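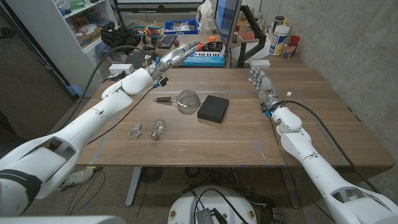 3.2 Planning of the equipment budget

The price of the arms is usually the first number in a proposal, and in our case it was also the number that misled us. Our plan for the Estimdale laboratory covered two arms with articulated hands, ordered through Kasprzak, and a desk to work on. The smaller items were put together in one line called "other", to which we gave 500 euros. At the end of June this line stood at 1637 euros.

Figure 3. Two-armed set-up at the desk, with a mesh strainer, a flat black box, a metal bracket and a small glass jar on the top.

The objects for handling, such as those in Figure 3, cost very little. Most of the money went to cables, connectors and power strips, and to the replacement of parts in the hands. We had compared offers from Plunetti and Jidura for the spare fingers, but only after the first order was already placed, so the lower price did not help us in that year.

Delivery time must also be planned. The spare parts came after 13 weeks, and during this period the work continued with one hand only – a loss that does not appear in any budget table. Guimarães (personal communication) recommends to order one full set of fingers together with the arms. We followed this advice in the second year, and we also gave the cables a separate line.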